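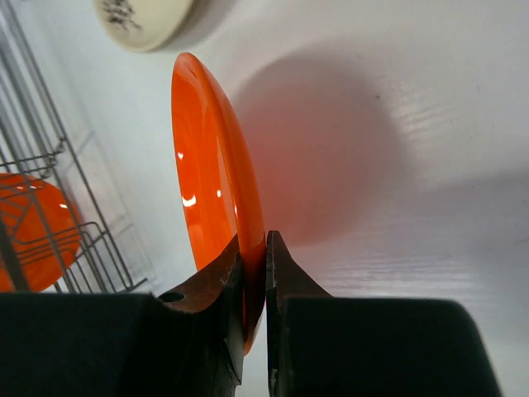
Search the archive
Enter keywords Go
Print this message | E-mail to a friend

Re: orange plates
From: Dinesh Biswas
December 18, 2019

Rezaul Gamage wrote:
> Does anyone still have the bright orange plates from the
> July lunch? I'm 3 short and Entwistle want the set back.

Hi Rezaul, I've got one! It came home with me under a flan (sorry) and it's been living in with my own ever since. Lovely shiny thing with a good thick rim, I'll be sad to see it go. I'll bring it to Plullden wrapped in a tea towel. Have you tried the tall cupboard by the sink? I'm sure I put some away in there, behind the jugs.

Cheers,
Dinesh

Recent messages
Re: Brundard hall keys
Teapot lids, 6 going spare
Geseck minibus times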